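**Tornolach picture-hanging rail, 3 m**

Sold by Ikholm, for galleries, studios and anyone with more canvases than wall.

We stock a lot of hanging systems and most of them promise too much. The Tornolach is a plain aluminium track with steel cables and hooks. The maker calls it "invisible". It isn't, unless your wall happens to be the same white and you stand well back.

The box says 8 kg per hook. We'd treat that as a ceiling and stay under it, especially with old frames where the wire at the back is anyone's guess. For heavy work on stretchers, buy the Cloko rail, which costs more and looks worse but holds.

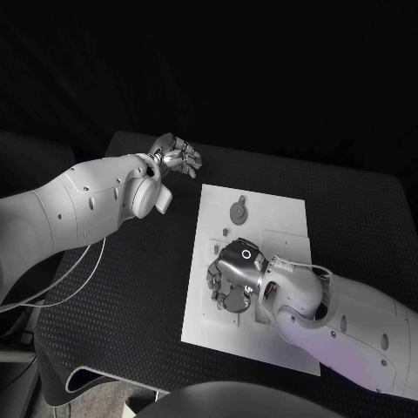
Fixing is easy on brick. On plasterboard you need better plugs than the ones supplied, and we've told the maker so more than once. Lai-ching Wu hung her December show of large ink drawings on three lengths of it and had no trouble, though she did throw away the plugs.

The hooks slide freely, perhaps too freely. If your floor shakes when lorries go past, add the Lui locking hooks, sold separately. We think they ought to be in the box.

**In the box**

- one rail, 3 m, white
- 8 hooks
- 3 cables (an odd number to go with 8 hooks, and you'll want more)
- plugs and screws

Pao-chu Yuen in our workshop will cut rails to length, but cut rails can't be returned. We've sold nearly 400 of these and the usual complaint is the end caps, which fall off. A dab of glue sorts it.

Page checked 2 May 2023. Price on request.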